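Is it safe to use a top loader that's still in its bubble wrap?

Pultwood Home Forum > Laundry and appliances

henare_flat12
We've just moved to Fleltness and bought a top-loading washer from a little shop on Handudside. It came up the stairs in bubble wrap and my other half, who likes things kept nice, wants to leave the wrap on the front and sides for good. She says it'll stop the scratches. I say it looks like a parcel. There's a heap of washing waiting and I'd like to get going this evening! Does it do any harm, or am I just being fussy? The machine lives in the same corner as the buckets and stools, so it will get knocked.

soapnut166
Take it off. Mine stayed on for a whole winter and it was mucky behind there when I peeled it, plus the tape had gone all gummy. Washing up liquid got most of it off.

twintubtess
I'd take it off too, but do it in the right order. Before anything else, look in the booklet for transit packing. Lots of top loaders come with something wedged in the drum or underneath, and you don't want to run it with that still in. I left mine in once and the racket brought the neighbours out!

Then the plastic. Start with the tape and go slowly - a hairdryer on low helps if it won't budge. Don't go at it with a knife, you'll put in the very scratch you were trying to avoid. Check underneath as well, air needs to get round the motor and wrap tucked under the base can block it.
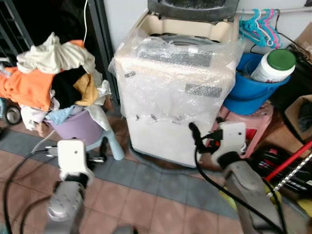 If she really can't bear to see it bare, you can get a proper fabric cover with a zip. I paid 12 quid for mine and it goes in the wash with the towels. Keep the bubble wrap for the next move, folded flat it takes up no room.

Oh, and run it empty the first time, 30 degrees or whatever your shortest wash is. New machines can have a bit of factory water or grease in them and you don't want that on a light top. After that, do the darks first and save the pale things for the second load.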